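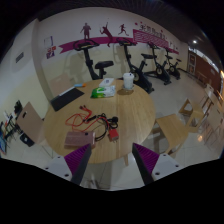 Jaruwan Sangkhawat has been mending other people's clothes for 28 years, the last nine of them on her own account in two rooms above the bakery in Stamley. She trained at Prokopenko, the coat makers in Torow, where she started on buttonholes and left as a sample machinist.

"They put you on one thing and you stayed on it until you could do it without looking," she says. "I did buttonholes for a winter and a spring. I still do them by hand if the cloth is good enough."

When Prokopenko closed its workroom she took in alterations at home. Trouser hems paid for most of it, and they still do. A plain hem takes her 20 minutes, a lined one twice that. Last year she finished 713 jobs, written down one after another in a hardback notebook with the customer's first name, the garment and what was wrong with it. I ask to see a page. There are five zips on it, a christening gown let out at the sides and a pair of waxed trousers marked "dog".

People bring her things too late, she says. A seam that has started to go at the armhole can be closed in a few minutes. After a month of wear the cloth round it has frayed and she has to put a patch behind.

"I don't tell them off. They know. They come up the stairs already saying sorry."

She will not touch leather or swimwear, and she turns down wedding dresses between April and the end of August. She used to take them all. One summer she had six hanging up together and slept badly until the last had been collected. 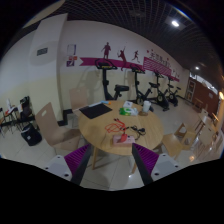 Her prices went up in the spring for the first time in four years. A hem is now £14 and a coat zip £37, including the zip. She lost two customers over it that she knows of, and one of those has been back. Relining a coat costs almost £100, and she tells people this before they take the coat out of the bag. Some of them go home with it again.

"If it was a cheap coat I say so. I say, you could buy another one for this. Then they tell me it was their mother's, and we do the lining."

Her thread comes from Brillberg, which sends a boxed set of shade cards she has had to replace once because the old ones had faded on the window side. She buys black, navy and two greys on large cones and everything else on small reels. For linings she prefers viscose to polyester and warns customers that it wears out sooner. The good machine is a second-hand industrial one that came up the stairs in three pieces. It is loud, so she keeps it for the afternoons, when the bakery is shut.

Since the winter she has also run a class on Friday evenings. Four people come at a time, for five weeks, and they begin with darning. The first session is spent on a sock, which they are asked to bring with a hole already in it.

"One man brought new socks and cut them. He was very neat about it. But a cut hole is no good for learning, the edges are too strong. You want it thin all round so you can see how far out to start."

How far out is a centimetre past where the knitting looks sound, she says, and further on a heel. Most beginners start too close and pull too tight. She has them leave a small loop at each turn, so the darn has room to shrink in the wash.

She doesn't plan to take anybody on. A school leaver came for two weeks last year and was good, but wanted to make dresses. Jaruwan has never much wanted to make dresses. She made one for her sister and one for herself, and the second has been taken in, let out and shortened since then.

The next class is full. Mending can be left on weekdays between ten and four, washed first, please, and with the pockets emptied.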